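Franka gripper loses round parts on lift in simulation, fine on the real cell

Posted in: Arms and grippers > Simulation and setup

Skye Carnegie

We run one Franka arm with the standard two-finger hand on a pick-and-place cell, and keep a simulated copy of it for testing changes before they go on the real machine. The copy was rebuilt in October after we moved to a new physics version. Boxes and flat-sided parts are picked and placed without trouble. Spheres are not. The fingers close, contact is reported on both sides, and then during the lift the object creeps downwards and drops out. On the real cell the same motion holds.

Finger friction is at the default. Contact stiffness is 4000, carried over from the old setup file. The grasp force is the same in both. I have tried closing more slowly and it made no difference. Is this a friction setting or a geometry problem?

Trudby

Put friction up to 2 on the fingertips. Worked for me.

Katene

I would not start with friction. Putting it up to 2 will often hide the fault, and then it comes back with a heavier object or a faster lift.

Check where the fingers touch first. A flat finger on a sphere gives you a contact patch close to a single point, and if that point is above the widest part of the sphere, closing force pushes the object down and out of the hand. The symptom is what you describe: contact on both sides, then creep. Turn on the contact display and step through the close. The two contact points should be level with each other and on the line through the centre of the sphere.

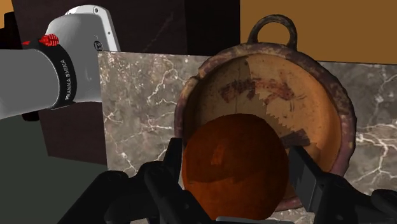
The wrist camera view is the quickest check on finger position before you look at any numbers. Set it so that both fingertips and the object are in view together. With an orange-brown sphere between black fingers, as I have it, the outline is easy to follow on both sides. It is a poor view for clearance, though. The right finger crosses in front of the pot's rim, and from that angle alone you cannot say how far apart the two are. Read the clearance from the contact list. If the finger is touching the pot as well, part of the closing force goes into the pot and the reported grip force is misleading.

Order of checks:

Tool centre point. Confirm the offset survived the rebuild. If it has gone back to the flange, every grasp will be at the wrong depth.
Collision shape of the fingers. A convex hull over the whole finger rounds off the inner face. Use separate shapes for the pad and the body.
Collision shape of the sphere. Use a true sphere, not a mesh.
Contact stiffness. Drop it from 4000 to 2000 and repeat the lift. Too stiff for your time step and the contact chatters, and the object walks out of the grip.
Friction, last.

Change one thing per run and save the log each time.

Skye Carnegie

Tool centre point was correct. The fingers were a single hull each. I split off the pads and the sphere now stays put on a slow lift. At full speed it still creeps slightly with stiffness at 4000 and does not at 2000, so I have left it at 2000 with friction at the default. Boxes still pass.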